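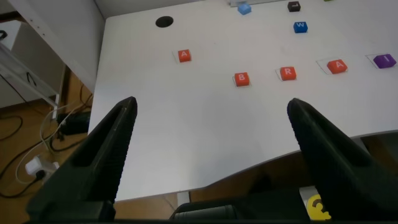

30th April. Second round on the Tatmont glue, same recipe as the October batch except for the water, which went in all at once this time. Flour paste with 60 g of starch, cooked to 73 C and held there, then strained into the flat dish. I want a paste that will hold book cloth to gray board without bubbling under the press. A white tabletop makes a poor place to brush out white paste, so anyone repeating this should put down dark paper first. I missed a patch near the spine edge on the first board for that reason and had to lift the cloth and go over it again. The Harnel cloth took the lifting well. The Brunet would have stretched.

Boards so far:

Board 1, Harnel cloth, thin coat. Patch redone as noted. Pressed under the small weights only.
Board 2, Harnel cloth, thick coat. Paste came through the weave at two corners. Wiped with a damp rag, left a faint shine.
Board 3, Brunet cloth, thin coat. Went down flat first try. Slight pull toward the fore edge.
Board 4, Brunet cloth, thin coat, board dampened on the back beforehand. Less pull than 3.

Dampening the back seems worth doing. I used the sponge and did not measure the water, so next time weigh the board before and after.

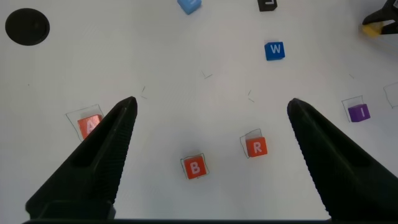
Grain direction still needs checking on board 3. I cut it from the offcut pile and the pencil arrow had rubbed off, so the pull may come from the board and have nothing to do with the paste. Bend test on the remaining piece says long grain, but it is a short piece and I don't trust it much.

Remaining paste came to 200 g. Covered with a disk of wax paper and put in the fridge, bottom shelf, labeled. Please don't use it for the Posby repairs, those need the thinner mix.

All four boards are in the big press between blotters. Change the blotters tonight and again in the morning. Sheet of 700 gsm board is the last one in the rack, need to order more before the next set. Also a new strainer, the old one has a split along the rim and lets lumps through.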